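Olivstead Shorts Index

README for the catalog files, release 2

Maintainer: Marlene Wendt
Contributors: Eckhard Petersen, Hildegard Albers, Neema Simiyu
Last updated: Saturday, August 3, 2024

Overview

The Olivstead Shorts Index is a catalog of independent short films and web series published online by small production groups. It holds metadata only. No video, audio, or subtitle files are distributed with it. Each entry records the title, the people credited, the running time, the language or languages spoken, and the page where the film was first posted.

The index began as a shared spreadsheet used to program the Olivstead screening nights. It was moved to plain text files when the spreadsheet became hard to edit without overwriting other people's changes. The old spreadsheet is frozen and should not be cited.

Contents

films.csv: one row per film or episode, 2,000 rows in this release
people.csv: one row per credited person or group
credits.csv: links people to films, with a role
series.csv: one row per web series, 76 rows in this release
CHANGES.txt: corrections since release 1
LICENSE.txt: terms of use

All files are UTF-8 with a header row. Fields are separated by commas and quoted where needed. Line endings are LF.

Fields in films.csv

film_id: permanent identifier. Never reused, even when a row is withdrawn.
title: title as it appears on screen. If the title card and the web page differ, the title card is used.
title_alt: other titles, separated by a vertical bar.
series_id: empty for films that stand alone.
episode: number within the series. Pilots released before the first numbered episode are given 0.
year: year of first public posting, which may differ from the year of production.
runtime_sec: length in seconds, including end credits.
languages: ISO 639-1 codes, ordered by share of dialogue.
source_url: first known public page.
url_status: live, moved, or gone, as of the last check.
notes: free text.

Names of people are stored as credited. When a person is credited under more than one name, each form gets its own row in people.csv, and the same_as field points to the preferred form. Preferred forms are chosen by the person where we have been able to ask. Otherwise the most recent credit is used.

How entries are added

Neema Simiyu collects submissions and checks that the film can be, or could at one time be, viewed by the public. A second contributor watches the film and copies the credits. Automatic captions are not used as a source for names. Submissions from the filmmakers are treated the same way as all others, and on-screen credits win over the submission form if they conflict. The conflict is recorded in notes.

Work made for hire as advertising is left out. Trailers are left out unless no other part of the project was ever released. Music videos are accepted only if they carry a director credit.

Tools

Link checks are run with Zillon, a small script kept in the tools folder. It reads source_url, requests each page, and writes a report. It does not change url_status on its own. Those edits are made by hand after the report has been read, as many hosting sites return a normal page for a deleted video.

The import from the old spreadsheet was done with a converter named Famton. It is kept for reference and is not maintained.
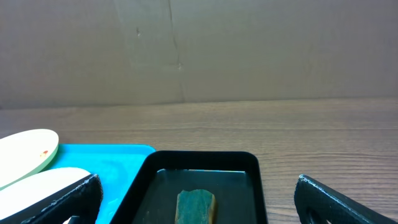 Tabletop with cardboard backdrop and blue tray. Photo: Gunther Sperling

Known problems

Year is unreliable for films that were posted, taken down, and posted again. The earliest date we can document is used, and it may be too late.

Roles in credits.csv are not fully normalized. "Camera," "cinematography," and "director of photography" are still separate values. A mapping is planned for the next release.

Coverage is uneven. Groups that keep their own websites are better represented than those that post only to social platforms. The index should not be used to estimate how many films were made in a given year or language.

Two entries from the Oltmanns anthology share a title and a runtime. They are different films. Please do not report them as duplicates.

Corrections

Send corrections to Hildegard Albers through the contact form on the Olivstead site. Include the film_id, the field, the current value, and a source for the new one. Requests from credited people to change or remove a name are handled first and do not need a source.

License

The metadata is released under CC BY 4.0. Credit it as "Olivstead Shorts Index, release 2." Titles and descriptions quoted in the notes field remain the property of their authors.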